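Play Food and Food Words: A Small Vocabulary Study with Preschoolers

Erlinda Macaraeg
Early Childhood Education, Lacson College
Aug 29, 2026

1. Background

Most of the children at the Omdale Street preschool in Wonport hear two languages at home. The teachers had noticed that many of them knew a food in one language only. My project asked whether short pretend-cooking sessions would help them learn the English names, compared with looking at picture cards.

2. Method

I worked with 13 children aged four and five during June. Each child did both activities, with different words in each. A session lasted ten minutes and covered four words. Parents signed a consent form in English or in the language they used at home.

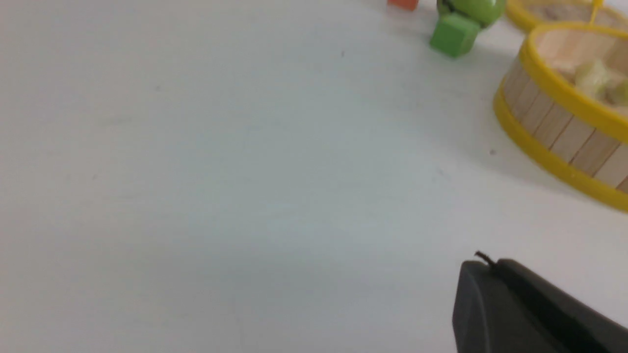
Words were chosen from a list of 100 food and kitchen words that the teachers already use. I left out any word a child could name at the first visit. Word length was matched between the two activities as far as possible, although "watermelon" had no good partner and was kept anyway at the teachers' request.

During play I said each target word six times in ordinary sentences, such as "The dumplings are ready" or "Put the lid on the steamer." With the cards I said it the same number of times. 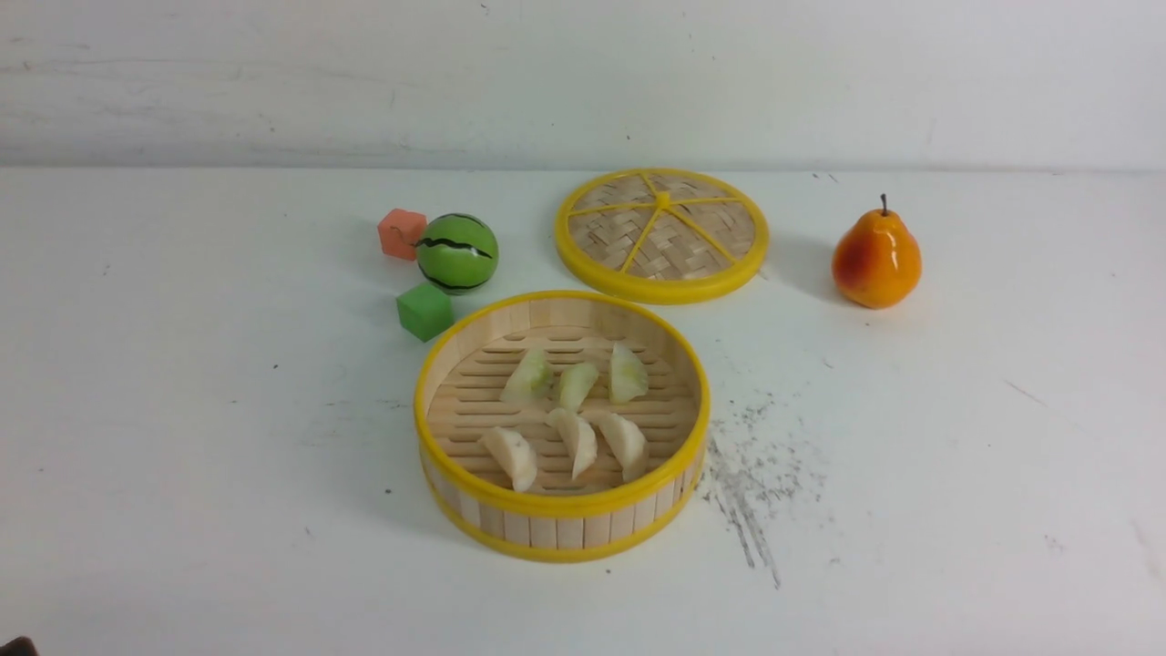 Figure 2. Toy dumplings in a bamboo steamer, with the lid, a watermelon, a pear and two foam cubes.

3. Scoring

A child got one point for saying the word without help and half a point for pointing to the right item when I said it. I tested one week after each session. The classroom teacher scored the same answers separately, and we talked over the ones where we differed. Most of these were about pronunciation, mainly "steamer" said as "steam." 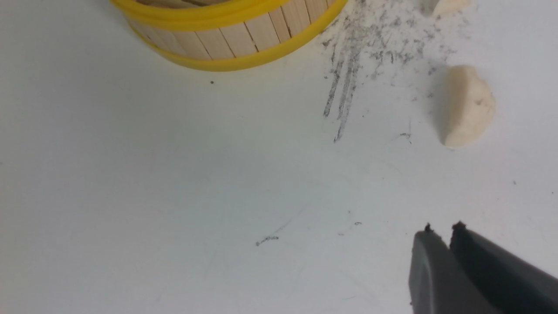 4. Results

Nine children scored higher on the play words, three scored higher on the card words, and one scored the same on both. The gap was largest for kitchen objects and small for fruit. Two children missed one test and took it the next day.

5. Limits

The group was small, and I ran every session myself, so the children may have picked up on what I expected. I would also test again after a month.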